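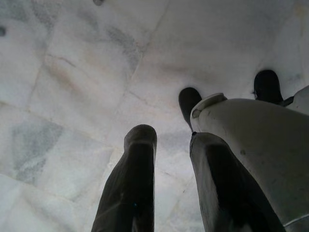 Most calls to our Jundbridge office in June are about stone floors, and most of those come from people who have just moved into a home that has one and have never owned one before. The first question is usually which cleaner to buy. For polished marble the answer is a pH-neutral one, diluted as the label says. Vinegar, lemon and most bathroom sprays are acidic and will etch the surface. The second question is whether the gray marks can be removed. If they look like the smoky patch of veining on this white floor, leave them alone. Veining is part of the stone, and scrubbing at it only dulls the polish.

Stains are a different matter. Coffee, cooking oil and hair dye soak in and tend to have a soft edge that follows the spill. Blot them up, do not wipe, and rinse with clean water. Old oil marks often need a poultice left on overnight under plastic film. Etch marks feel slightly rough under a fingertip and catch the light differently from the polish next to them. No cleaner will take them out, and they have to be repolished.

Danica Krajčí has rewritten our care sheet for the summer, and it now covers limestone and terrazzo too. It is 5 pages long and you can pick up a copy at the counter in Jundbridge or at the Lurnach yard. The old sheet told people to reseal every year. The new one asks you to test first: put a spoonful of water on the floor and come back after 13 minutes. If the stone under it has darkened, it is time to reseal. If it has not, leave it another season.

Grit does more damage to a polished floor than anything spilled on it. Put a mat on both sides of the outside door and use a dust mop with a dry microfiber head. Vacuums are fine with the beater bar switched off. Felt pads under chairs need changing when they go hard.

Peter Mikuš will be at the Lurnach yard on Thursday from 4 p.m. to look at samples and photos. Bring an offcut if you have one. He has 400 small bottles of neutral cleaner to give away, one per household.

The Wiriya showroom is closed that afternoon for stock work and opens again the next morning.

2 min read

We use cookies to remember your newsletter settings. Accept | Manage preferences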